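The Last Bus to Nirkmont

My aunt had promised to be on the last bus from Gresley, and so at half past eight I put the kettle on, which was foolish, as the bus never came before nine and I knew it perfectly well.

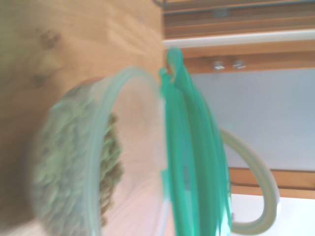

She had been away for thirty-seven years. There had been letters at first, and then cards at Christmas, and then one long silence which my mother said was pride and my father said was the price of stamps. When the note came in March, saying only that she would like to see the old kitchen again if it was still there, I read it standing up in the hall with my coat on. It was still there, of course. The table still had its two dark knots, the big one and the fainter one close by, which as children we called the cow and the calf, and I had put the clear bowl out on it — the one with the touch of green at the rim — for no better reason than that she used to be fond of it.

I walked down to the stop in my slippers. It is 116 steps from our gate, or it was when I was small and took it seriously, and the evening smelt of cut hay and somebody's supper. The bus came round the chapel with its lights on, though it was hardly dark, and I thought of all the things I had meant to say, and how I had practised them over the washing-up.

She got down backwards, as you would from a ladder, holding a cake tin against her chest.

"You've let that hedge go," she said, looking past me up the lane.

I said I had, rather, and took the tin from her, and we went up to the house to see about the tea.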